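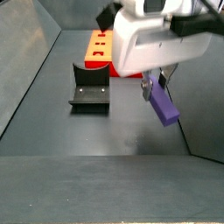
A purple block, held between two metal fingers.

Fall sorting at the Wekgate Toy Library

Hello again, dear borrowers, and thank you for your patience while the front room was piled so high with puzzles that some of you had to hand your returns in over the half door. October is when we go through the shelves bag by bag, and I always tell myself it will be done in a weekend, and then I find the marble run with the missing funnel and lose a whole morning to it.

The good news is that we now have 1000 toys in the catalog, which I can hardly believe when I think back to the folding table and the shoebox of index cards we started with. The train sets have moved to the low shelf by the window (the little ones were already pulling them down from the high one anyway, so this seemed only fair), and the dress-up clothes have gone to the back on a proper rail, washed and mended, with the capes all together at the end where they can be found in a hurry.

Our friends at the lending room in Plalik sent over a lovely big box of wooden animals they had doubles of, and we sent them our spare farm in return. If your child is attached to the farm, please don't worry! We kept the one with the squeaky barn door. 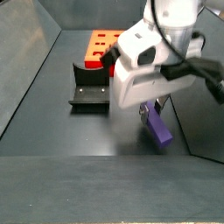 The same purple block, over toward the right.

Now, a word about missing pieces, and I promise this isn't a scolding. Things roll under couches. Things go to Grandma's house in a coat pocket and come home in the spring. If you find something that looks like it might be ours, please drop it in the basket by the door, even if you have no idea what it belongs to, and even if you returned the toy ages ago. I have a drawer of mystery parts that I check every bag against, and there are few things in my working life as satisfying as putting the last piece back in a puzzle that has been limping along without it since summer.
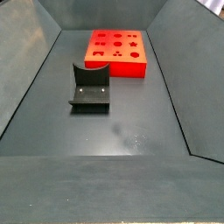
Loans are still 14 days, and you can renew once by phone or at the desk unless someone else is waiting. Each family can have 2 large items out at a time, plus as many puzzles and books as you can reasonably carry to the car. The ride-ons and the play kitchen have a waiting list, as they do every year once the weather turns, so do put your name down early if you have a birthday coming up.

A few of you have asked what to borrow for a toddler who is bored with everything in the house. My answer is nearly always something plain. Stacking cups, a basket of scarves, a good set of blocks. Put most of the other toys in a closet for a week or so, sit down on the floor, and start building something yourself without saying a word about it. You may have company before long.
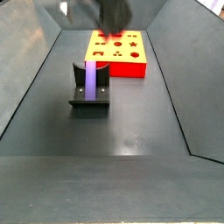
We're also hoping to open late one evening a month, until 7:30, for parents who can't get here during the day. Drullora, the bakery next door, has kindly offered to send over whatever rolls are left, so come hungry. If you'd like to help me wipe down train track while we chat, there's plenty of it, and I'll have the kettle on.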